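### 3.2 Simulated practice before bench time

The course runs for one term in the Stondier teaching lab. Students work in groups of two, and each group gets one project: write a controller that finds a small object, closes a gripper on it, and puts it somewhere else. The lab has two real arms, so most of the early work is done in a simulator we call Maris. Of the 27 students enrolled in the February intake, most had written some code before, but few had worked with a robot of any kind.

Maris gives each group a view from a camera mounted behind the hand. We chose this view over a fixed room camera after the Erkska pilot, where students tuned their code to one camera position and had to start over when the bench was moved. With a wrist view, the fingers stay in the same part of the picture and everything else changes as the arm moves. The cost is that the view often has very little in it to work with. Figure 4 shows one such case, with the jaws open and mostly plain wall ahead of them.

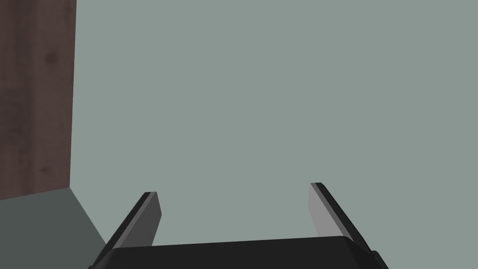

**Figure 4.** Wrist view in Maris. The gripper is open and holds nothing. A dark brown wooden panel is at the left, and a gray-green wall fills most of the view.

El Fassi objected to this choice when the course plan was first passed around, arguing that beginners should see the whole workspace until they can write a grasp that works, and that a wrist view hides the mistakes they most need to see. We kept the wrist view for graded runs but added a second, fixed view that groups could turn on while debugging. Use of the second view was logged.

Over the term the groups recorded 2402 runs in the simulator. A run starts when the controller is given control of the arm and stops when the object is released, the time limit is reached, or a student presses stop. We did not remove short runs from the log, so the total includes runs where the code crashed on its first line.

Each run was saved with the camera images, the joint positions, and the commands sent to the gripper. Students also filled in a one-line note after each run. These notes vary a lot in quality. Some give the exact change made to the code, and others only say "again." We used them to sort failed runs into the groups described in Section 4, and where a note and the log disagreed, we went with the log.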